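About Grilel Roofing

Hi, I'm Delali Sowah, and I own Grilel. We put roofs on houses in and around Skirnamville, and we fix the ones other people put on (no names, I have to see these folks at the supply yard).

I was 26 when I first went up a ladder for money. Before that I answered phones for a roofing outfit called Zetberg, and I got pretty good at telling from a customer's voice whether they had a real leak or a clogged gutter. One January the crew was short a pair of hands and I said I'd go. My boss, Uwe Gerlach, laughed, and then he looked at the schedule and stopped laughing and found me some boots. They were two sizes too big. I wore them all winter! 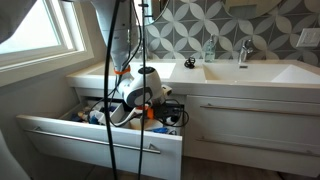 White hair dryer over the bottom drawer

I won't pretend everyone was thrilled. There were guys who'd hand me the broom before I'd even set my lunch down, and one homeowner who kept asking when "the roofer" was going to show up while I was standing on his porch with the estimate in my hand. Uwe was fair, though. He taught me flashing, which is where most leaks start and where most people rush, and he made me redo my first chimney until he couldn't slide a business card under it. I was so mad at him. I do the same thing to my own people now.

I stayed with Zetberg for six years and ran my own crew for the last stretch of it. Giving orders to men who'd been roofing since I was in middle school was harder than any of the climbing. What worked for me was being first on the roof in the morning and knowing the job cold. Some of them came around and a couple never did — that's fine, we still got the shingles on.
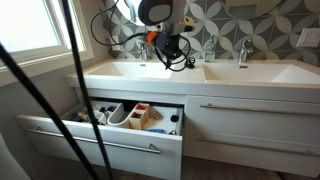

The vanity by the window, daylight coming in

Then Uwe retired and I had to decide. I had a truck, some savings and a very nervous mother. The first bank said no. The second one sent me to Annelore Kettler, who read my whole plan, every page, and told me my prices were too low. She was right, and I raised them that same night at the kitchen table. We still do her gutters every fall.

The name, by the way, doesn't mean anything. My niece made it up when she was little and I promised her I'd use it for something.

These days there are two crews. Mareike Kasten leads the first one, and she's the person you'll want for slate or anything steep. She came to us from the Böttcher lumber yard, where she drove a forklift and complained (loudly) about being bored. Bastian Lindemann leads the second crew and handles flat roofs and porches. He also does most of our storm calls, and he'll talk to your dog before he talks to you.
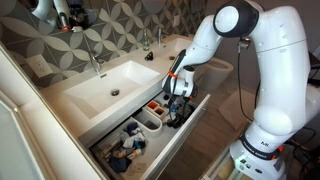

Open bathroom drawer with a white Franka Emika arm above it

We take on one trainee each spring, paid from the first day. You don't need experience. You do need to be okay with heights and early mornings, and I'd love to hear from more women — I got tired of being the only one at the counter, and I'm guessing you might be too. Send me a note and tell me what you've been doing lately, even if it has nothing to do with roofs.

If you're hiring us, it goes like this. One of us comes out, climbs up, takes a good look and gives you a written price. Estimates are free inside 50 miles. If your roof has a few good years left in it, we'll say so and go home. I've lost some sales that way and gotten plenty of phone calls from neighbors.

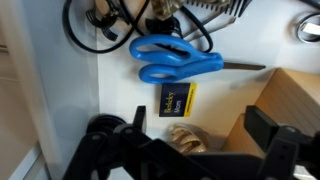 Blue-handled scissors and black cables in the drawer

The office opens at 7 a.m. and I usually pick up myself until the crews head out. After that, leave a message and I'll call you back when I'm on the ground.

Delali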